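Section 4. Setting Up Your Walletti Label Printer

Before you start, clear a patch of desk and find the power cord, which is under the cardboard tray everyone throws away.

4.1 Loading the first roll

1. Switch the printer off. The lid will open with the power on, and the cutter will take an interest in your fingers.

2. Press both side tabs and lift the lid until it clicks. If it doesn't click, it will come down again at a moment of its own choosing.

3. Drop the roll in with the labels facing up. Feed the loose end under the gray bar and out through the front slot.

4. Close the lid and hold the Feed button until one blank label comes out. Two is fine. If you get 11, the roll is in backward.

Note: A standard roll holds 2,000 small labels. Deltow rolls also fit, but you'll need to choose "Other" in the paper menu and put up with a warning every time you print.

4.2 Choosing a label color

Colored stock comes in white, yellow and bright blue. Black text reads well on the first two. On blue, use the Bold setting and a larger type size, or plan on carrying a flashlight to the supply closet.

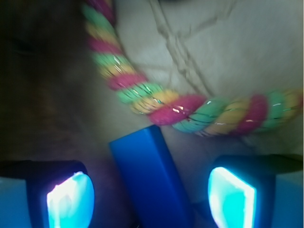

4.3 Sticking labels so they stay stuck

1. Wipe the surface with a dry cloth. Spray polish leaves a film that no label has ever forgiven.

2. Peel from the corner – the one with the small notch – and press from the middle outward.

3. Leave it alone for an hour. Picking at the edge to see if it's holding is the main reason it won't be.

Caution: Do not use standard labels on anything that gets hotter than 95 degrees Fahrenheit. For heaters and sunny windowsills, order the Ledesma heavy-duty roll.

Revised 11 Jan 2018 by Rocío Sosa. Replaces the sheet that came in the box.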